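4. Tidying a Shelf: Task Setup and Results

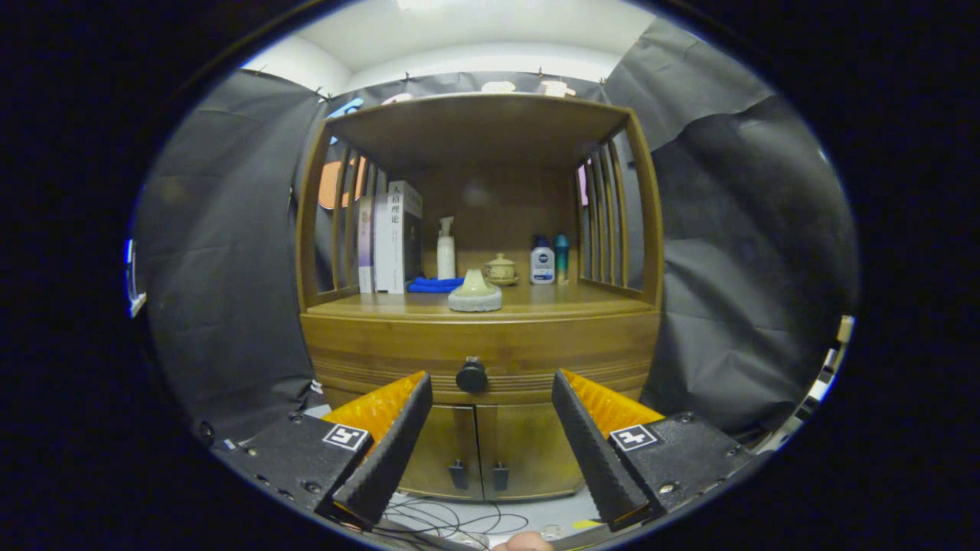
4.1 The cabinet task

Figure 4. Cabinet used in the shelf task, seen from the hand-held gripper. The open compartment holds three upright books, a folded blue cloth, a white spray bottle, a stone incense burner, a small lidded jar on a saucer, a Nivea bottle and a slim teal-blue bottle.

Clearing and resetting a shelf is a chore most people do without thinking, and it is still hard for a machine. The objects differ in weight, shape and surface, and they stand close together. In the arrangement of Figure 4 the cloth lies in front of and to the right of the books, with the spray bottle behind it, so a reach for the bottle has to go over the cloth or around it. The jar presents a separate problem. A grip on the lid alone will lift the lid and leave the jar, and a low grip tends to catch the saucer.

The slatted side walls matter too. They limit how far the wrist can turn near either end of the compartment, and they let things outside the cabinet show through, which confused our first segmentation model. It proposed grasps on objects it could not reach. We masked the slats by hand for the Drerthorpe trials and trained on unmasked views for the later ones.

4.2 Procedure

Demonstrations were recorded by two of the authors (Matei and Zabala) using a hand-held gripper with the same finger geometry as the one on the arm. We collected 400 demonstrations in total. Each began with the shelf set and ended when one named object had been moved to a tray and put back. Drawer and door openings were recorded separately and are covered in Section 5.

The policy was then run on the arm for 165 trials. A trial counted as a success if the object returned to its place standing upright, with no other object knocked over. The time limit was 80 seconds. The operator could stop a trial at any time, and a stopped trial was scored as a failure. Object order was shuffled by script.

4.3 Observations

Bottles were the easiest class. Their sides are close to parallel, and the ridged pads held them well even when the approach was off center. Most bottle failures came on the return, when the arm let go a little too high.

Books were worse. The fingers need a gap to enter, and books standing side by side do not offer one. People tip a book out by the top of the spine before gripping it. The policy learned the tipping motion from the demonstrations but often pulled two books together, mainly when the thin one was the target.

The cloth could be picked up reliably and almost never came back folded. We relaxed the criterion for this object and accepted any placement that stayed fully on the shelf. A reader who wants a folded cloth should treat our cloth results as failures.

We dropped the incense burner from the scored set after the pilot. Its rough base marked the pads, and Parisi had to replace them twice.

4.4 Is this useful in a home yet?

For bottles on a known shelf, close to it. For the shelf as a whole, no. A person resets the compartment faster than the arm handles two objects, and the arm needs someone nearby to stop it. The Grodum baseline, run on the same cabinet, had the same trouble with books, so we do not think the cause lies in our policy alone.

Filed under: Robotics > Manipulation > Household tasks
Posted 2018-06-02 | 2 shares | 3 comments

Comments

G. Szűcs: Did you try a thinner finger for the books? We had the same double pull at Curkberg and shaving the tips helped some.

Albane Chevalier: Is the July version going to include the per-object table? Hard to compare without it.

tuncer_lab: 80 seconds seems generous for one bottle and tight for the jar. Would like to see the times split out.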